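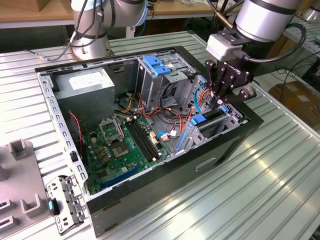
Morano says our dropped drives are a grip force problem. I doubt it. We raised the force and the cell still faulted 5 times on Saturday, always with the caddy over the case. What else should I check?

– Movwood 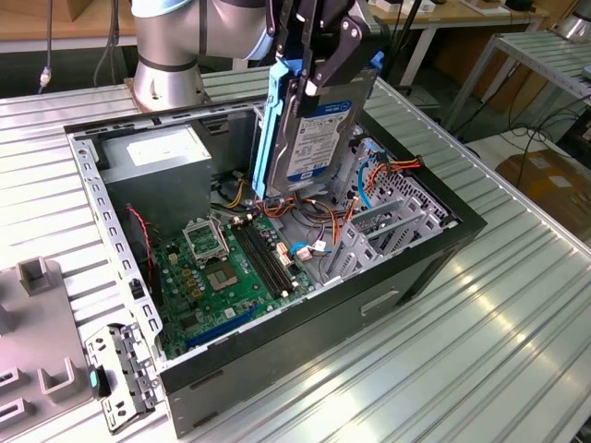 ## Malik

More force on a plastic caddy can bend the rails. Does the case sit in the same spot every time?
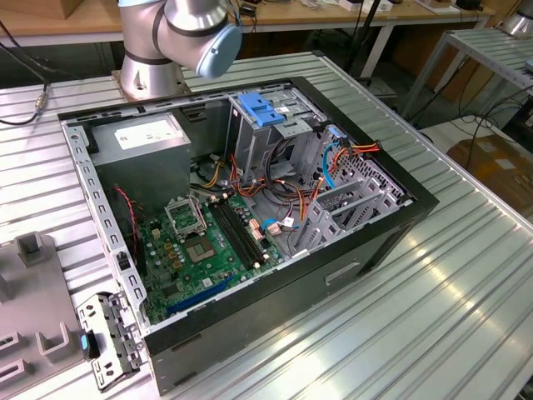 *Case on its side, drive bays at right*

## Drureo

Reteach the pick point. Ours ran nearly 600 cycles after that, though I still don't trust it. 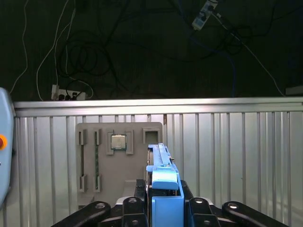 *Gripper at the fixture board*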